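October, half past four and dark enough for the lamp.

Spent the afternoon on fruit. Plastic fruit, I should add, as I have not eaten a real pear since about the time the clocks were last interfered with. The Bruria catalogue wants its play food pages redone, and somebody there has decided that every set must be checked for what they call shopping value. I am paid 290 for this and have stopped asking what it means.

The green basket is the best of it. It is a proper loud green, and with the bananas, the lemon and the orange piled in it looks like the sort of breakfast I am always about to start having. There is a dark brown round thing in there as well, next to the orange, which I have written down three times under three different names. The Rarel leaflet is no help. It says "assorted orchard favourites" and leaves you to your conscience.
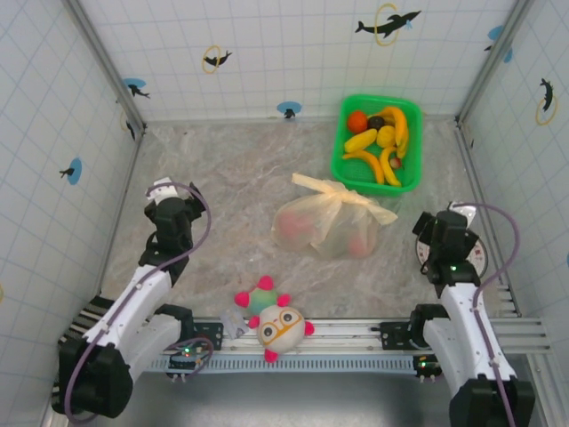
The leaflet also says the fruit is suitable from 14 months, which seems young to be sent to the shops. I wrote 137 words on the bananas and cut them to nine, and they were a better nine for it. Then a long while on whether a child would call the yellow one a mango. I wouldn't have, at that age. I met my first mango at a wedding and thought it was a mistake.

Tea. Two biscuits, then the other two.

After that, bags. I have a kitchen drawer that is entirely carrier bags, all saved for some future emergency involving a great deal of soup, so I came to the subject with experience. The thin ones are the worst - they cling to themselves, crease if you look at them and never go back to the shape they had. You take one by the bottom and the whole thing flops into folds.
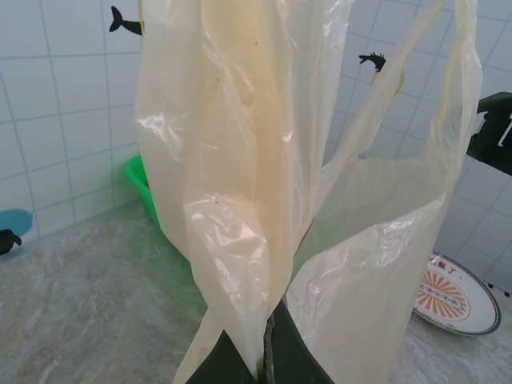

My mother folded hers into triangles. I tried it once from a magazine and got something like a used napkin. Wrote "a bag adds to the play" and felt no shame at all.

Pryor want their page by the end of the month, 700 words on toy saucepans. Must ring Lodix about the invoice. Must also buy a pear.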